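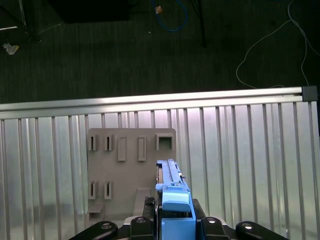

The blue tool in front of the gray board and ribbed aluminum panel.

About the Prudlow School of Practical Trades

The Prudlow School of Practical Trades is an independent evening and day school for adults. It offers instruction in bookkeeping, upholstery, garment repair, household electrics, computer maintenance and commercial baking. The school awards its own certificates and prepares students for the outside examinations required in several of these fields.

Our History

The school was founded by the Obradović family, who ran a tailoring business on Kurnance Street and began teaching pattern cutting to their neighbors in the room above the shop. Demand soon outgrew the space. The school moved first to a former seed warehouse and later to its present building at the corner of Kurnance Street and Mill Lane, where it has remained ever since. The original cutting table is still in use in Room 6.

Upholstery was added when a local furniture works closed and several of its senior craftsmen agreed to teach. Bookkeeping followed at the request of former students who had opened shops of their own. The baking program is the most recent addition and occupies the ground floor of the east wing.

Our Students

Enrollment stands at 500 students across all programs. Most are employed and attend in the evening. Many have been away from formal study for a long time, and the school does not require a high school diploma for admission to its first-level courses. Applicants to second-level courses are asked to show earlier certificates or to complete a short practical assessment.

Classes are kept small. The standard certificate course consists of 76 hours of instruction, divided between bench work and classroom study. Students who miss a session may attend the same lesson with another group during that week, subject to space.

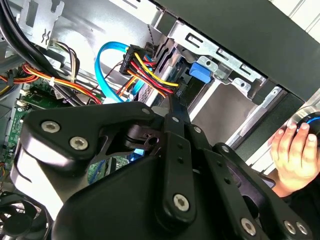
Inside an opened desktop computer case, with a hand at the right.

Governance and Funding

The school is a nonprofit corporation overseen by a board of directors. Two seats are reserved for graduates. The board meets four times a year, and the minutes are available for reading at the front office.

Tuition covers the larger part of our running costs. The remainder comes from gifts and from the Gulteo Fund, which was established by a former student of the bookkeeping program and pays the full fees of 6 students each term. Applications to the fund are accepted through the end of May for the fall term – late applications are held over to the spring.

The Building

Classrooms and workshops are on three floors, all served by an elevator. The library on the second floor holds trade manuals, pattern books and back issues of several craft journals. It is open to the public on Wednesday afternoons, although only enrolled students may borrow materials. Street parking is limited in the evening, and visitors are encouraged to use the lot behind the building, entered from Mill Lane.

Visiting the School

Prospective students may sit in on one class session without charge by arrangement with the front office. The office opens at 9 a.m. and closes after the last evening class has begun. Course schedules and fee tables are posted in the lobby and may also be requested by mail.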